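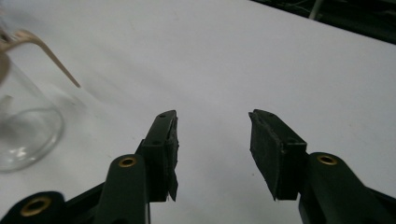 Detach hand-held gripper: gallery and parts notes

Detach is a two-finger gripper that you hold and squeeze. It is made and sold by Dusum as a kit, and the same fingers, pads and linkage are used in the bench-mounted version. This page has the gallery first and then a line or two on each part of the kit, in the order the parts come out of the box. Prices are on the order page.

Fingers open, glass at left
Black fingers and dark green linkage arms, with brass-colored rings at the pivots. The gray pads are a used pair, and the right one has a torn lower corner. On the table are a clear glass and a tan stick that bends over the top of it.

Parts in the kit

Fingers
One left and one right, black plastic. Each has an angled tip so you can get close to a flat surface without the pads touching it. The holes on the outer face take the small screws in bag A. Do not overtighten them. The plastic will strip before the screw does.

Pads
Every kit comes with one pair fitted and 5 spare pairs in a paper sleeve. They are gray and stick to the inner face of the finger. Pads are treated as a wear part and are not covered by the warranty. See the section on changing them below.

Linkage arms
Dark green. Left and right are different parts and are marked on the inside face. If the fingers cross or close at an angle, the arms are usually swapped.

Pivot rings
Pressed in at the factory. They do not need oil. Customers have used light oil on them and it did no harm, but it does collect dust, and the dust ends up on the pads.

Connecting bar
Carries the motion from the handle to the fingers. It is the last thing to go in when you put the kit together and the first to come out when you take it apart.

Handle and trigger
Sized for either hand. The trigger has a stop screw that limits how far the fingers open. It leaves the factory at full travel.

Return spring
Two are supplied. The softer one is fitted. The stiffer one opens the fingers faster and is harder on your hand over a long session.

Camera bracket
Optional, ordered separately. It clamps to the handle behind the linkage and tilts forward. Most buyers set it so that both fingertips stay in view along the bottom of the picture. No camera is supplied.

What it will pick up

The rating is 500 grams, held with both pads flat against the object. That covers most glasses, cups, small tools, cartons and the usual kitchen things. It does not cover a full bottle or anything that hangs far out to one side.

Tall glasses: grip low, a little above the base. Gripping at the rim works with an empty glass but the glass will swing.

Thin sticks and handles: lay the object across the middle of the pads. At the tips there is less pad behind it and the object turns.

Flat items: paper, cards and coins are poor candidates on a hard table. Put a thin cloth underneath, or slide the item to the edge first.

Soft items: fine. Close the trigger slowly and stop when the object stops moving.

Wet items: the pads hold less when they are wet. Wipe them and the object before you start, and let the pads dry before you put the gripper away.

Changing the pads

1. Open the fingers all the way and set the gripper on its side.
2. Start at the lower edge of the old pad and peel it up toward the tip. If it tears, keep going with a plastic scraper.
3. Clean off the old glue with rubbing alcohol. Wait until the face is dry.
4. Line up the new pad with the tip of the finger and press down from the tip to the base.
5. Close the fingers on each other and hold for a minute.
6. Trim anything that hangs below the finger. A pad that is left long will catch on the table and start to fray from that edge.

Change both pads at the same time. A new pad facing an old one closes off center and the object moves sideways when you grip it.

Our bench figure for pad life is 4000 closings on smooth glass. Rough or sharp-edged objects bring that down a lot. A frayed lower edge looks bad but does not matter much while the middle of the pad is sound. Replace the pair when the surface in the middle is shiny, or when a torn corner reaches the area you grip with.

Setting the opening

Squeeze the trigger fully and look at where the pads meet. They should touch along their whole length. If only the tips touch, turn the stop screw on the connecting bar out by half a turn and try again. If only the bases touch, turn it in.

For small objects it is worth reducing the opening. The fingers then have less distance to cover, and your hand has less to do. For glasses and cartons leave it at full travel.

Comments from the test bench

Heike Kramer runs our test bench and keeps the log for each batch of fingers. These are from her notes on the current batch.

"Left and right fingers interchangeable with the last batch. Holes line up."

"Pads from the new roll are a little thicker. The fitted pair needs a few closings before they sit flat."

"Stiffer spring is too much for me after an hour. I went back to the soft one."

"A glass near the front of the table is easy. A glass near the back means reaching over everything else, and the linkage gets in the way if you come in low. Come in from the side."

"Shadows under the fingers are strong with one lamp overhead. With two lamps, one on each side, they are soft enough to ignore."

White table or dark table

We get this question from people who use the camera bracket. A matte white top is a good general choice. The fingers are black and the arms are dark green, so they stand out well against it. Clear glass is harder to make out on white, and you depend on the shine along the base and the rim. If you work mainly with glass, try a mid-gray mat. Glossy tops of any color give you reflections of the lamps and of the gripper itself.

Versions

Detach: hand-held, as on this page.

Detach Bench: same fingers and linkage, with a mounting plate in place of the handle. Needs its own drive, not supplied.

Horkmont finger set: longer fingers for deep boxes and bins. They fit both versions and use their own pads. The load rating drops to 200 grams because of the extra length.

Ordering

Kits ship from our own stock. Customers who want theirs already put together and adjusted can order through Evangelista, who also sell pads and springs separately and do repairs after the warranty ends. Assembly from the kit takes an evening for most people. You need a small cross-head screwdriver and a pair of flat pliers.

Pads are sold in sleeves of 5 pairs. Fingers are sold singly, so say left or right when you order. Linkage arms are sold as a pair only.

Returns are accepted on kits that have not been assembled. If a part is missing or broken when it arrives, write to us with the number on the bag and we will send that part.

Common questions

Can the fingers be printed at home?
Yes. The file is on the downloads page. Print them lying on the outer face. The pads need a smooth surface to stick to, so sand the inner face first.

Are the arms available in other colors?
No. Dark green only.

Does it lock closed?
Not as supplied. A locking trigger is planned for September.

Can I put it in the dishwasher?
No. Wipe it with a damp cloth. The pads will come off in hot water.

Can I use it left-handed?
Yes. Nothing needs to be changed.

Photos from customers

If you have a picture of your Detach at work, send it through the contact form with a line saying what you were picking up and which pads were fitted. Tell us what name to put under it, or leave that blank.

Page last changed Feb 25, 2019. Pad life figure updated, Horkmont rating added.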